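Search this site Search Go
Posted in November by Lâm Bùi and Raghda Awwad

4.2 Wrist-view target selection

The planner in Okovar receives a target index and a coarse pose of the orange part. Pose error from the overview camera is too large for a direct approach, so the last segment of the motion is closed on the wrist view alone. Numerals are read at any in-plane rotation — the reader was trained on rendered crops turned through the full circle — and the order along the part is used as a check on each reading.

A candidate is rejected when its face is more than half covered by a finger. Its position is then filled in from the spacing of its neighbors. Cast shadows gave more trouble than occlusion. With the arm low over the table, hard shadow edges crossed the faces and split the ring segmentation in 9 of 97 approaches. We now fit the ring and the face jointly, which removed all but five of these failures.

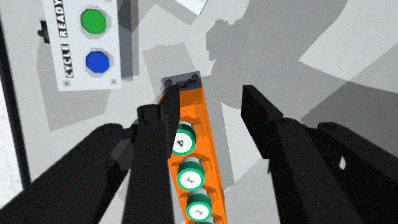
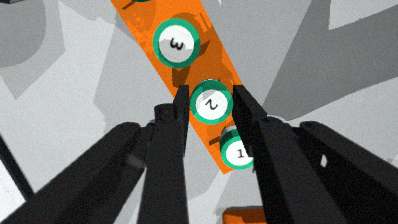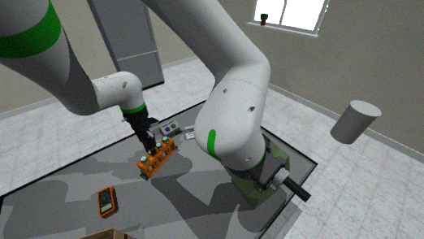 Figure 6. Simulated cell, wrist views (first and second) and overview (third). In the second view the face marked 2 lies between the fingertips.

4.3 Controller handoff

Handoff from the planner to the servo loop takes place at a fixed standoff above the part. The loop holds the last valid target for five cycles if the reader returns nothing, then stops the arm and requests a new overview pose. Only one arm is commanded at a time; the other is treated as a static obstacle in the collision model.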